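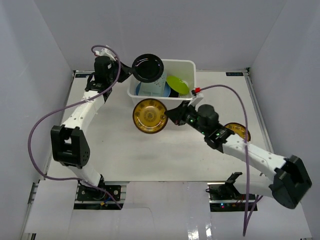 Unit 7: Charging Decisions and the Duty to Disclose

Course handout, Indcombe Program in Public Prosecution
Instructor: Zinash Abdella

Students should read this handout before the seminar and bring a copy of the Trikham case file.

7.1 The charging standard

A prosecutor may file a charge only when it is supported by probable cause. Many offices apply a stricter internal test and ask whether the admissible evidence is likely to prove the charge beyond a reasonable doubt at trial. The reviewing attorney records the decision in writing – including a decision to decline.

7.2 Disclosure

The prosecution must turn over evidence that is favorable to the accused and material to guilt or punishment. The duty applies whether or not the defense has asked for the evidence. It extends to information held by the police agencies working on the case.
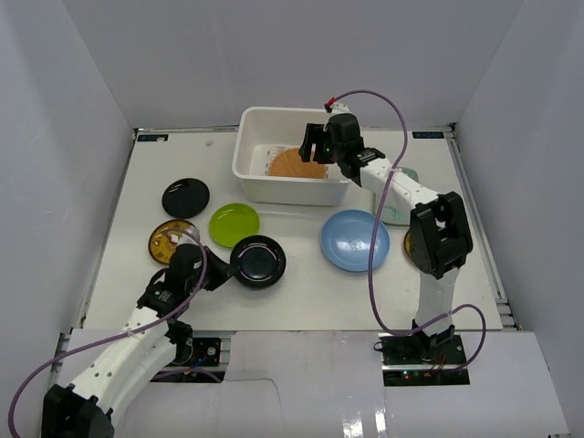 Does the duty to disclose end when the trial begins?
The constitutional duty continues through trial. Favorable material found after the first witness has testified must be given to the defense promptly.

7.3 Assignment

Review items 3 through 11 in the Trikham file and prepare a short charging memorandum. Submit it to Mulugeta Gudeta, teaching assistant, before the next meeting.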